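Why hasn't my heating oil price dropped when crude has?

Posted by Stela Ghiță in Home Energy

I heat with oil in Claddale and buy from Livel. Crude has been falling since June and the gas station by us has come down with it, but Livel quoted me the same price on Tuesday that they quoted last month. I called and the woman said "our cost hasn't changed." How can their cost not change if oil is cheaper? I have a 1,000 gallon tank that serves the house and the workshop, so even a few cents a gallon matters to me. I'm not on a contract. Pukora also delivers here but they have a minimum order and I've never used them.

Should I wait or fill up now?

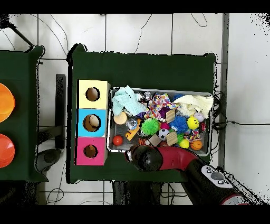 2 replies

Todor Vidmar

Crude is only part of what you pay for. Your dealer doesn't buy crude, he buys finished heating oil at a terminal, and the terminal price depends on refining and on how much is in storage nearby. Heating oil is very close to diesel, so if truckers and farmers are buying a lot of diesel your price can stay up while gasoline drops. I've seen the two go in opposite directions for a couple of months.

The other thing is when the dealer bought. A small outfit may fill its own storage before summer and sell from that until it's gone. If Livel paid more for what is in their tanks, that is probably what she meant by their cost.

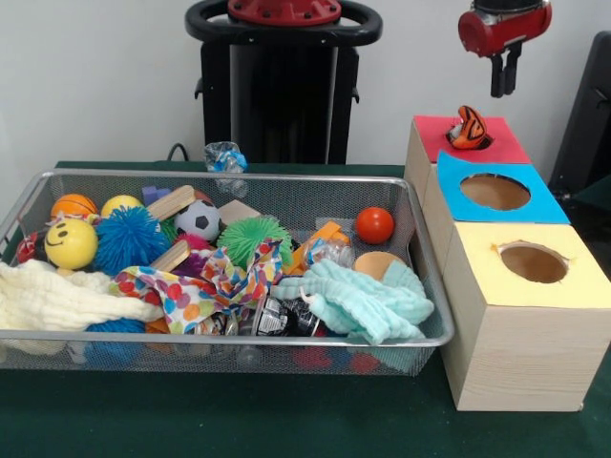 A bigger dealer that loads at the terminal every day will usually move its price sooner, both down and up. I used to buy from Buzatu and their number changed nearly every morning. It was nice in the spring and not so nice in January.

What I would do in your place:

1. Look up the wholesale heating oil price, not crude, and write it down once a week. After 3 or 4 weeks you'll see whether Livel is following it.

2. Call Pukora and ask for the price at your volume. With a tank that size you should clear any minimum, and most dealers have a lower rate for large drops that isn't on their website.

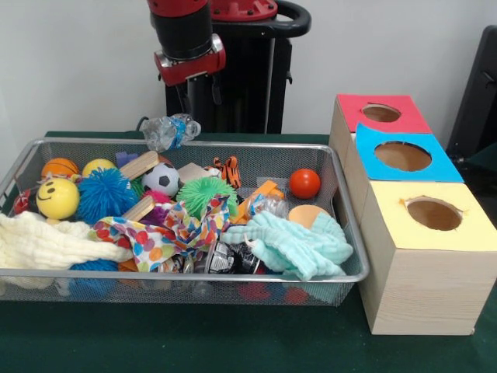 3. Call Livel back with the Pukora number. Ask if they will match it for cash or check.

4. If you can't decide, split it. Fill half now and half in the fall. You won't get the best price but you won't get the worst one either.

I wouldn't try to guess what the producing countries will do at their next meeting. People who do it for a living get it wrong.

wickandflue

they're all crooks. goes up the same day, takes 2 months to come down. I switched to a heat pump and kept the oil for backup, best thing I did. Also check your delivery ticket against the gauge 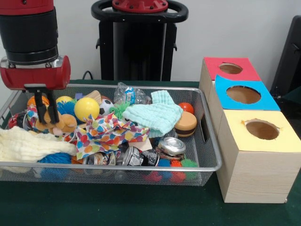

Does a price cap contract make sense if prices are already falling?

It can, but read what the cap costs. A cap stops your price going above a set figure and lets it fall if the market falls, and the dealer charges a fee for that, either up front or built into each gallon. A fixed price contract is different, because you keep paying the fixed figure even if oil gets cheaper. Ask which one you are being offered and what the dealer uses to decide when the price goes down. Get that in writing before you sign.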